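Search this site Search Go

Stop Waiting for the Pads to Fail

I'll say it plainly, because I've said it in the shop enough times that people there have quit listening: we put off swapping finger pads for far too long, and we do it out of pure stubbornness. Hand-held grippers are simple tools. You've got two jaws, a pad on the inside of each one, a few screws and a strap. So people figure a simple tool looks after itself, and off they go for another month.

The sheet we got from Bresness when we bought ours says to check the pads every 2000 cycles and change them at 4000. Everybody I know reads that as "change them at 4000 and skip the check." I did too! Then in November I pulled a set at 2703 and the texture was polished almost flat near the tip, right where all the pinching happens (the back half looked brand new, which is why I'd missed it). We had spent a whole week blaming the operators for dropping things, and I still feel bad about that.

So now I'm the annoying one. Wipe the pads, run a thumbnail across the ridges, snug the screws, open and close it a few times and feel for grit. It takes less time than making coffee – and I make coffee fast. 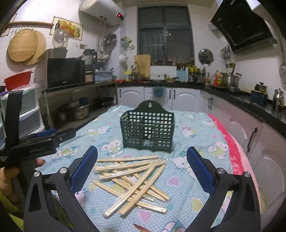

And please, do both hands. I keep meeting people who change the pad that looks bad and leave the other three, and then wonder why the left tool feels different from the right. Valovetti sells the pads in bags of 24, so there's no excuse for being stingy. Buy the bag, change all four, write the count on a piece of tape and stick it on the handle. My friends over at Udel think the tape is ugly. Fine, it's ugly, but I can read it from across the room.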